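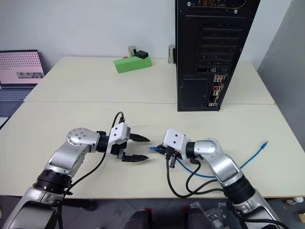

By Vibeke Vídalín and Ritva Oksanen

Chapter 7
Cables, and Where They Go When You Aren't Looking

Print this chapter | E-mail this chapter

Every office has a drawer. Ours, at the old Jader building, held 161 cables when Ritva finally tipped it out one November afternoon, and we could name the job of perhaps a third of them. The rest had been kept on the theory that the day after you throw a cable out, someone will ask for it. In eleven years no one asked.

This chapter is about the network cable, the humblest thing in the drawer and the one most often blamed. It has two ends. Students laugh at this in the first week and stop laughing in the second, when they have spent a morning testing a wall socket while the far end of the cable lay on a table, plugged into nothing. The blue cable at the head of this chapter has one end held up for business and the other lying loose on the tabletop. Learn to look for the second one.

You will need a clear table for the exercises. Two tables pushed together will do, though small parts have a liking for the seam. Lay the cable out at full length before you do anything else with it. Hold it by the connector when you plug it in or pull it out. Pulling on the cord works very well right up to the time it doesn't, and Kirsten Snorradóttir, who taught this course before us, kept a jar of the results on her windowsill.

Section 7.1 deals with finding both ends. Section 7.2 covers coiling, including the elbow wrap, which everyone's uncle uses and which we ask you to give up. Section 7.3 is on labels. Please read it even if you have a good memory, and especially if you have told people so.

Terms to know: connector, clip, strain, slack, coil, spare (see also: junk).

Related chapters
Chapter 6: Power Strips and Wishful Thinking
Chapter 8: The Label Maker
Appendix: Sorting the Drawer

Copyright Sterkitz Textbooks. Contact the publisher | Back to top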